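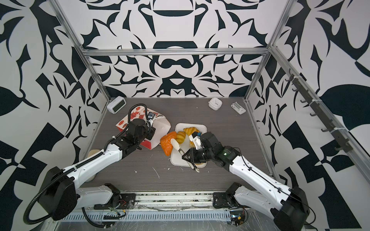 Two arms, one paper bag, one tray: a food-handling cell at work, utensil in the right gripper and crumbs on the tabletop.

The rulebook runs to 13 pages, and Socorro Villca has read it more often than the people who wrote it would like. She spent most of March going through it with a pencil, and her copy has question marks down nearly every margin.

The document is called the Havus code of practice for shared tabletop cells. It was drafted by Skirnimach, which builds the cells, and Natuletti, which rents them out to labs and small kitchens. Anyone who signs it may put a badge on the equipment. Villca, who inspected commercial bakeries before she moved over to machine safety, thinks the badge has gotten ahead of the code.

"Read section two," she told me. "It says surfaces must be kept suitably clean. Suitably for what? If I wrote that on a bakery report, they'd send it back."

It's a fair complaint. Pastry sheds. Put a croissant near a gripper and there will be bits on the table, and a code meant for this kind of work ought to say how much mess is too much, who wipes it up, and whether the arms have to be powered down first. The Havus code handles all of that with one adverb.

Cables get a little more attention. Section four asks that moving cables be "managed," and most arms of this size do carry a corrugated hose or something like it. What the section leaves out is the loose end of the business: the thin wires near the base, the camera lead that arches up over the wrist. I have visited seven signed-up sites and seen exposed wiring at most of them. Every site had passed. When I asked how, I was shown a form with a box marked "cables managed" and a tick in it.

Then there is the matter of what may sit on the table. A working cell collects things. A clock ends up in a back corner, then a small container, then some flat gadget that somebody needed once. The code allows "items necessary to the task" and leaves the operator to decide what is necessary, so of course everything is.

Skirnimach's answer is that a stricter code would have no signers. The company says 3,447 self-inspections have been filed so far and points to that as proof of a safety culture. I would be more impressed if I knew how many had been failed. I asked twice. The first reply thanked me for my interest and the second had the code attached.

Villca did her own count of the language. She found "where practical" in three of the five sections that deal with people reaching into the cell while the arms are live. Those are the sections that matter most, and they are the softest. There is no stated speed for an arm holding a utensil. There is no rule on whether a knife and a spatula should be treated the same way, though a person standing next to one would have an opinion.

A rival draft exists. Ye, a smaller outfit that makes grippers, has circulated a short set of rules with actual numbers in it: a speed limit with any tool in hand, a fixed cleaning interval, a named person who can stop the work. Villca likes it better but doesn't love it. Ye sells the sensor its own draft calls for, and she has underlined that part too.

The Havus signers meet again on a Sunday, an odd day to pick if you want outsiders to show up. Villca is going anyway. She has asked for ten minutes on section two and has been told she can have five, where practical.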